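Workshop notebook, herb room at Skultovard
22/03/2024

A long day on the lovage and I want to get it all down before I forget which jar was which, because I did that with the sweet cicely last year and we never did sort it out. So forgive the rambling, I have a pot of tea and nowhere to be until the bus.

First, the drying. The lovage root came in from Kwofie on the early van, two crates of it, and it was a good deal muddier than the last lot. I don't mind mud. What I do mind is root that has been washed by somebody in a hurry and then left sitting in its own damp, and there was none of that here, so full marks to them. I scrubbed it all with the old vegetable brush under the cold tap, topped and tailed it, and then came the usual argument with myself over whether to slice it across or split it lengthways.

I went for lengthways with the thick pieces and across with the thin. Across gives you pretty little coins, but they curl up and stick to the muslin, and then you tear the muslin getting them off. Split lengthways they dry flatter and the smell stays in them better, or so it seems to my nose, and my nose is what I have to go on. The racks are in the airing cupboard, top two shelves, door wedged open with the cork block. Please leave the cork block where it is! Somebody has been using it as a doorstop for the yard and the cupboard steams up like a bathroom without it.

Weighed 900 g of sliced root on to the top rack and wrote it on the masking tape. I'll weigh again on Monday and see where we have got to. The lower rack I didn't weigh, as it's all odds and ends and will go for the kitchen.

Then on to the rubbing-down. There was a whole sack of last summer's lemon balm still to be stripped from its stalks, and I had been putting it off since well before Christmas. It has kept its green very nicely but the scent has faded, as lemon balm always will, and I am coming round to the view that we should only ever dry a little of it and use the rest fresh. The old books are full of praise for it as a cheering herb, good for low spirits and a nervous stomach, and I have always liked a cup of it in the evening myself, but a cup made from this sack tasted of hay. Pleasant hay, mind you. I've mixed it half and half with the peppermint that came in June and it makes a perfectly decent everyday tea, so nothing is wasted. It's in the big tin with the dented lid, labelled, second shelf.

The peppermint, by the way, is holding up wonderfully. You open the jar and it nearly knocks you over. Whatever we did with that batch we should do again, and of course when I turned back to the June pages to see what that was, all I had written was "mint in, lovely day". So there we are. From now on I am going to write down the temperature of the cupboard and how many days it took, every single time, even when it is a lovely day.

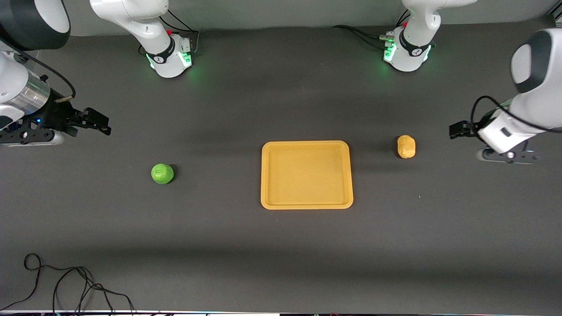

While I was at the bench I made a start on the Muludix, which for anyone new to these pages is our name for the winter syrup, the one with thyme and elderberry and a bit of ginger. Trurkidia have asked for another small batch for their spring table, and I said yes before checking the honey, which was foolish of me. We have enough for this batch and perhaps a spoonful over. I've put honey on the shopping list on the back of the door and underlined it twice.

Method as today, written out in full so that there is one proper copy of it somewhere:

Elderberries, dried, 286 g. Picked over for stalks. I found rather a lot of stalks this time and they must come out, as the stalks and the raw berries can upset people badly. The berries want a proper cooking too, a steady simmer with the lid off, none of this steeping in hot water and hoping for the best. I know I go on about it.

Soaked them in cold water while I had my lunch, then brought them up slowly in the large pan and kept them at a simmer until the liquid had dropped by half. It took most of the afternoon on the small ring. The big ring is faster but it catches at the bottom and then you have a burnt taste right through and no amount of ginger will cover it.

Thyme went in near the end, with the lid on, heat off. Thyme is a thing I used to boil along with everything else, and I was quite wrong to, as all the good of the smell goes up to the ceiling and your kitchen is the only thing that gets the benefit. Lid on, heat off, leave it be until it's just warm. Then through the muslin, squeeze it out hard with clean hands, and measure what you have.

Ginger: fresh, grated, a thumb's length. I did wonder about a second thumb. The last batch had a lovely slow warmth to it and I wanted more, but a couple of people at Trurkidia said it was already on the fierce side for the older children, so one thumb it is.

Honey goes in last, when the liquid is cool enough to hold a finger in comfortably. Stir and stir. When you think it has all melted, stir again, because there is always a lump lurking at the bottom of the pan. It came to 9 bottles of the small size. Usual label, usual warning underneath about no honey for babies under a year, and I've added a line saying to ask the chemist first if you are on any regular tablets, or expecting. The old label had room for it if you write small. All in the fridge, bottom shelf, behind the butter.

Taste: dark, a bit like blackberry jam with the sugar taken out, thyme at the back of it. I would have liked it a shade thicker. Next time I might take the liquid down a little further before straining, though I said that last time as well and then got impatient.

Now, the marigold oil. I have been turning the jars every morning like a good girl and they are coming on. The one on the south windowsill has gone a really splendid deep orange. The one I kept in the cupboard in a paper bag, as a comparison, is paler but smells fresher, and the windowsill one has just the faintest edge of old chip pan about it if you put your nose right in. That's the light and warmth working on the oil, I expect, and it makes me think the sunny windowsill method is a bit overrated, for all that everyone's grandmother swore by it. Mine certainly did. I'll strain both next week and make up a small pot of salve from each, same wax, same everything, and try one on the left hand and one on the right. My hands are in a dreadful state from the scrubbing so they'll make a fair test.

One caution about that. The cupboard jar had a little cloudiness at the bottom when I held it up, which usually means that the petals were not properly dry when they went in. If it gets worse I'll throw it out and start again. Damp petals in oil are asking for trouble and it's not worth trying to rescue it for the sake of a cupful.

Seeds. I went through the seed drawer while the berries were simmering, since I had to stay within earshot of the pan. The hyssop is old and I doubt it will come up, but I've sown 5 pots of it anyway on the back step, under the glass. The angelica seed is hopeless after a year, so that's gone on the compost. Plenty of borage. There is always plenty of borage. If anybody would like borage, please, help yourselves, it is in the envelope with the blue writing and there is enough for the whole street.

I also found a twist of paper with no name on it holding something small, black and three-cornered. It might be onion seed, it might be one of the nigellas. I crushed one and it had a peppery, slightly oregano smell, so I lean towards nigella, but I'm not going to put it in anyone's bread on the strength of that. Sown a pinch in the spare tray and we'll see what it looks like when it comes up.

Things to do, before I forget:

Weigh the top rack of lovage, Monday.
Honey. Also beeswax, there is only the end of a block.
Write back to Kwofie and thank them for the root, and ask whether they could spare some of the leaf later on, as I want to try it in salt. A handful of leaf, chopped, pounded up with coarse salt and spread out to dry, was the best thing on a boiled egg I had all last summer.
New muslin. The present piece has a hole in it you could put a carrot through, and I have been folding it double.
Look out the good scales. The small ones were wandering again this morning, and I had to weigh the berries twice to believe them.
Somebody must have the other funnel.

Later, same day. Went back to check on the lovage before locking up, and the cupboard smells of celery and old church pews, in the nicest way. The thin pieces are already leathery at the edges. Turned them all over and moved the fattest ones to the front where the draught gets in. Thermometer says 34 degrees, and there, I have written it down.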